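The Working Life of a Metal Bin

Most people who run a stockroom, a repair shop or a packing bench own more bins than they own anything else, and think about them less. A bin is bought in a batch, put on a shelf, filled, emptied, lent to another department and returned with somebody else's label on it. It may stay in service longer than the tools it carries.

Harnent, a parts and repair business with its own small warehouse, spent last winter looking at its bins. The company had 2586 stock lines on the shelves and bins of many ages to hold them. Some were plastic, some were steel, and a few had come with the building. Pickers complained that small parts got stuck in corners. The bench staff complained that the bins arriving from the warehouse were too deep. In May the company began replacing part of the collection and repairing the rest.

The choices it faced are the same ones any small shop or home workshop faces, on a bigger scale.

Plastic or metal

Plastic bins are light and cheap, and they come in colors, which is useful if you sort by color. They are quiet when parts are dropped into them. Their weak points are the rim and the corners. A plastic rim that has been lifted many times with a heavy load will start to whiten and then crack, and there is no good repair for it.

Metal bins cost more and weigh more. They put up with heavy castings, sharp edges and oily parts. A dent in a metal wall can often be knocked out with a mallet and a block of wood. They are also noisy, and an empty one dropped on a concrete floor can be heard through the whole building.

Harnent settled on metal for anything heavy or sharp and plastic for everything else. The buyers looked at two metal lines, one from Grenetti and one from Parberg, and ordered a few of each before placing a larger order. The Grenetti bins had straight walls. The Parberg bins had sloping ones, and those were the ones the pickers asked for.

What the slope does

A bin with straight walls holds more for its footprint. Two of them sit tight against each other on a shelf with no wasted space. On paper it is the better container.

In use, the sloping wall has several things going for it. The opening is wider than the floor, so a hand goes in at an angle without scraping the knuckles. Light reaches the bottom. Small parts tend to slide down toward the middle — at least as long as the surface is smooth — and fewer of them end up standing on edge against a wall. Empty bins with sloping sides can also be nested, if the rims allow it.

The cost is shelf space. Harnent lost one position on each long shelf when it changed over, and had to move its slowest stock to a higher level.

How a bin wears

The outside of a bin gets scuffed, but the inside tells you more about how it has been used. Scratches high on a wall usually come from long parts being leaned there or dragged out over the rim. Wear near the floor comes from parts sliding and from hands and tools reaching for the last few pieces.

Coatings tend to go first at the bottom edge of a panel. Dirt collects there, moisture sits there, and it is the spot a brush misses. Once the coating has lifted in one place, each part that catches on it pulls off a little more.

Flaking does not make a bin useless. It does matter what goes in it. A worn bin is fine for brackets and bolts. Bearings, seals and anything that will be greased should go somewhere cleaner, because loose flakes stick to grease and are hard to get off again.

A gray metal bin on a pale wooden tabletop has wear of both kinds, with thin scratches on the dark far wall and bare metal along the bottom of the lighter panel beneath it.

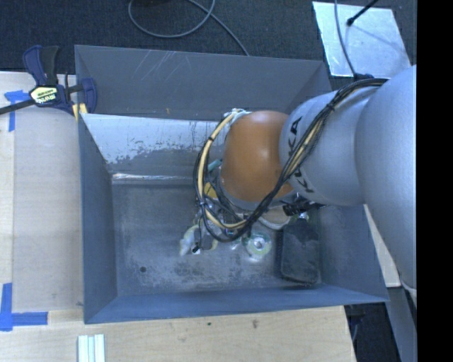 Cleaning and repair

Empty the bin completely. Turn it over and tap the floor with the flat of your hand to loosen what is caught in the seams. Vacuum it before you use any water, or the dust turns to paste in the corners.

Wash with warm water and dish soap, using a stiff nylon brush. A wire brush will take off good coating along with the bad. For old oil, use a degreaser on a rag and wipe a second time with clean water. Dry the bin with a towel and leave it upside down overnight on two strips of wood.

If the coating is flaking, work a plastic scraper along the edge until it stops lifting. Sand the border with 220-grit paper so there is no ridge to catch on. You can stop there for a bin that stays indoors and holds dry parts. For one that will see damp, wipe on a metal primer and follow it with two thin coats of enamel, and give the paint a full week before loading.

The other choice is a liner. Harnent tried a thin rubber mat from Gauthier, cut to the size of the floor, in 19 bins. It cut the noise a good deal and kept small parts from skating around. Grit did get under it, so the mats now come out whenever a bin is emptied.

Where it stands

A bin on a shelf and a bin on a table are used differently. On a shelf, it should tip slightly forward if the brackets allow. On a table, it should sit flat and close to the front edge, so that nobody has to lean over it with an arm stretched out.

Wood makes a good surface under a metal bin. It is quieter than steel and it grips a little. It also marks easily, so lift the bin when you move it. Harnent's benches have wooden tops, and the older ones carry long grooves from bins that were pushed.

The replacement work is still going on. Of the old metal bins, 70 were cleaned and put back on the shelves, and 3 were too badly bent to stand level. Those are under the back bench now, holding scrap wire.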